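How to Request Flexible Working Hours After Parental Leave

Guidance for employees of the Mendonça group
Last reviewed Thursday, January 7, 2021

Employees returning from parental leave may ask to change their hours, their days or their place of work. A request may be made at any point after the return date has been confirmed in writing.
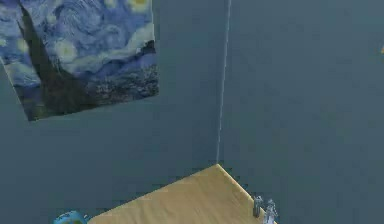
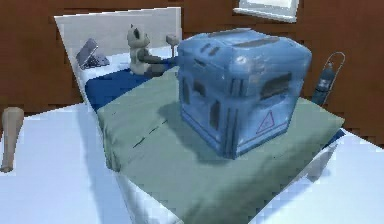 The procedure applies to all staff at the Drernereck and Tara offices, whether full-time or part-time. Agency staff should contact their agency in the first instance.

Before you apply

Read your current contract and note your weekly hours, your core hours and any shift allowance. A change in hours may affect your pay, your annual leave and your pension contributions. The payroll team can prepare a written estimate on request and will normally reply within two working days.

Speak to your line manager informally before completing the form. It is helpful to have your childcare arrangements in mind at this stage, including nursery opening times and the length of your journey. You are not required to share the details of those arrangements.

Step 1. Complete the form

Sign in to Bonisix, the staff records system, and open Form 946. State the working pattern you would like, the date on which you would like it to begin, and whether the change is to be permanent or for a fixed period. If you wish to share your post with a colleague, each of you must submit a separate form.

Step 2. Describe the effect on your work

Set out how your duties would be covered under the new pattern. Mention regular meetings, deadlines and any period when cover is harder to arrange, such as the July stocktake. A short paragraph is sufficient.

Step 3. Attend the meeting

Your manager will invite you to a meeting within 20 working days of receiving the form. You may bring a colleague or a trade union representative. If you are breastfeeding or expressing milk, please say so when the meeting is arranged so that breaks and a private room can be provided.

Step 4. Receive the decision

The decision will be sent to you in writing through Bonisix. It will either accept the request, propose a different pattern or a trial period, or refuse the request and give the business grounds for doing so. Where a trial period is agreed, both parties should record the review date.

If your request is refused

You may appeal by replying to the decision letter and marking your reply for the attention of Human Resources. The appeal will be heard by a manager who was not involved in the original decision.

Questions about this procedure may be put to Human Resources on extension 1134.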